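### 3.2 Where the clutter goes

Most of the literature on household clutter treats the horizontal surface as a passive victim. Our diaries suggest it deserves some of the blame. Of the 600 households we approached in the towns of Kavik and Aitken, 517 agreed to keep a surface diary for the month of July, and 482 returned one we could read. The remainder were lost, and two of the lost ones were later found by their owners under a pile of mail on a kitchen counter, a result we report without further analysis.

Participants picked one surface at home and wrote down, each evening, what had been put on it that day and what had been taken away. We asked them not to tidy on our account. Many tidied anyway, and then confessed in the margins. Following the Skikell coding scheme, we sorted every entry into "working" items (in use that day), "resting" items (meant to be used soon), and "settled" items, which had no plans. Mail arrived as working, turned to resting by Friday, and was almost always settled by the end of the following week. Keys were the only class of object that moved in both directions with any energy.

The type of surface mattered more than we had expected. Dining tables filled up fast but were cleared just as fast, usually within 60 minutes of someone wanting dinner. Desks filled slowly and stayed full. Side tables were the worst of the lot – small enough to ignore, and near enough to the couch to be useful. The finish of the top had a weaker effect, though several diarists insisted that a plain gray top "hides things" and that they put more on it as a result (Figure 4).

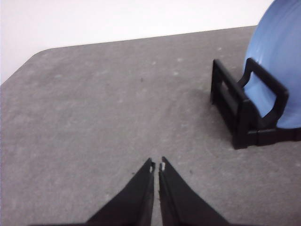

**Figure 4.** A gray surface with a speckled look, against a white wall.

The Uvport interviews, carried out by phone after the diaries came in, give some idea of how people explain all this to themselves. The most common account was that the pile was temporary. One respondent had been describing the same stack of catalogs as temporary for four years and saw no conflict in this. Others blamed the rest of the household, which was harder to credit in the case of people living alone, although one of them did mention the cat.

We see two problems with these accounts. First, people were poor judges of how long an item had been sitting there, and they erred in the direction that flattered them. Second, the diary itself seems to have changed behavior. Entries grew shorter as the month went on, and we can't tell whether surfaces were getting clearer or diarists were getting bored. The handwriting points toward boredom. Section 3.3 takes up the same question for chairs, where the data are thinner and the laundry is not.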